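Ticket: head camera pitch drops under arm load, home cell, unit 3
Opened by: Latrice Schumacher
Assigned to: Noman Zaidi
Site: Cakdale, living room cell
Priority: medium
Status: closed, follow-up check pending

Problem as reported

Unit 3 stops short when reaching for soft items on the sofa. Left gripper closes in front of the target, usually by a few centimeters, then the task times out and the arm goes back to ready. Right arm shows the same thing but less often. Started after the neck cover was changed in February. No collision events, no motor faults, no emergency stop. Same task script runs clean on the other unit in the Mistby cell.

Operators have been working around it by nudging the target closer to the seat edge. Please stop doing that until this is closed, it hides the error from the log.

Setup

Mobile base, two arms, parallel grippers, one head camera on a pan and tilt neck. Controller software is the Jilham build, same version on both units. Arm calibration was last done when the unit was installed. Neck calibration was redone after the cover change, by Jalen Haddad, using the short procedure.

First pass - Noman Zaidi

Read back the logs for the last 16 failed reaches. Joint positions on both arms match the commanded positions within tolerance in all of them. Gripper open and close currents are normal. So the arms go where they are told, and the position they are told is wrong.

Checked the obvious things:

Camera lens cleaned. No change.
Camera cable reseated at the head end and the base end. No change.
Software restarted from cold. No change for the first few reaches, then the error came back.
Finger pads inspected. Some wear on the left set, within limits, not replaced.

The cold restart result is worth noting. Error is small at start and grows once the arms have been held out in front for a while. That does not look like a bad calibration file. A bad file would be wrong from the first reach.

Second pass - Noman Zaidi

Put the base in front of the sofa at the usual pick position and held both arms at ready. Logged neck tilt from the encoder every second for 90 seconds. Encoder did not move. Logged the position of the side table edge in the camera view over the same period. Table edge crept upward in the view, slowly, and then settled.

Encoder says the head is still, camera says it is pitching down. Something between the encoder and the camera is slipping or flexing.

Asked Refilwe Modise to confirm the base was not rocking. She put a level on the chassis and repeated the hold. Level did not change. Base ruled out.

Comment - Jalen Haddad

When I did the cover I had to take the camera bracket off to get the old cover over it. Bracket went back on with the original screws. I did not have the torque driver with me and tightened them by hand. Short procedure does not mention the bracket at all. I should have put that in the job note and didn't.

Third pass - Noman Zaidi

Took the neck cover off. Two of the bracket screws were loose enough to turn with fingers. The locking washers were missing from both. Pushing lightly on the camera from above moved it visibly without moving the encoder.

Steps taken, in order:

1. Base parked, arms lowered and supported, main power off at the base switch. Waited for the status light to go out.

2. Neck cover off. Bracket screws removed one at a time, threads checked, no damage found.

3. New locking washers fitted. Screws put back with the torque driver at the value on the service sheet. Paint mark added across each head so a slip will show.

4. Cover back on. Checked that it does not press on the camera housing at full down tilt. The new cover is slightly thicker at the front edge than the old one and it does come close. There is clearance, but not much.

5. Power on, full neck calibration with the board, not the short one. Results saved to the unit and copied to the site folder.

6. Drove to the sofa pick position, arms to ready, head at steep down tilt. At this tilt both grippers have to be in view together with the seat edge and the side table, otherwise the reach correction has nothing to compare against. The blue pillow in the corner by the armrest is the test target.
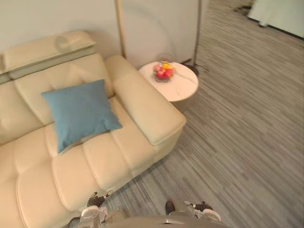
7. Repeated the 90 second hold with the arms out. Table edge stayed put in the view from start to finish. Encoder unchanged.

8. Ran the pillow reach with the left arm, then with the right. No short closes on either. Left a batch running with Humaira Naqvi watching and the speed limit on.

Result of batch - Humaira Naqvi

Batch finished with no short closes. One reach was abandoned by the planner and reported as "no safe path" on the right arm. Looked at it afterwards. The base had stopped a bit too far over toward the side table and the elbow would have passed over the glass bowl. Planner did the correct thing. Not related to this ticket. I have asked for the parking tolerance at this position to be tightened and opened a separate request.

Comment - Latrice Schumacher

Can we get the bowl moved before the parking fix goes in? I'd like to run without the speed limit.

Reply - Noman Zaidi

No, leave it. The cell layout is shared with the Tolentino task set and they need the table dressed as it is. Keep the speed limit on until the parking change is in.

Cause

Camera bracket loose on the neck. Locking washers not refitted after the cover change, screws under torque. Bracket sagged at steep tilt with the arms extended, most likely from vibration while the arm motors were holding. I have not proved the vibration part. The error did not appear with the arms powered down, and it took time to build up, so it fits.

Changes made to documents

Short neck procedure now says it may only be used if the bracket has not been touched. If the bracket has been off, full calibration is required.

Cover change sheet now lists the locking washers as replace every time. Part number 2004 in the spares drawer, second row.

Job note template has a new line for anything removed to gain access.

Still open

Recheck paint marks on the bracket screws after two weeks of normal running - Refilwe Modise.
Measure clearance between new cover and camera housing on the Mistby unit before its cover is changed - Jalen Haddad.
Order left finger pads. Not urgent.

Ticket closed by Noman Zaidi, 4:40 pm. Reopen this one if the drift comes back, please don't start a new ticket.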